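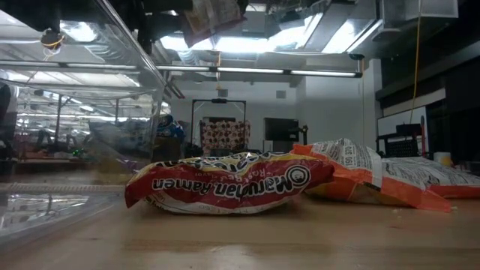

Open day talk, Luteck, November 2021. Speaker: Ditte Briem

Wait for people to sit. They won't.

Thank Wuvbridge for the room and the coffee, in that order.

Today's job is packets into a clear bin. Say "grocery handling" once for the funders, then go back to "noodles."

Why packets are hard: shiny, crinkly, never the same shape twice. A box would be a vacation.

Mention 845 practice picks since October. If asked how many were good, say 300 and drink some water.

Start demo. Talk slowly. If it stalls, tell the Katar story (the short one).

Questions: 12 minutes. Price questions go to Nzioka.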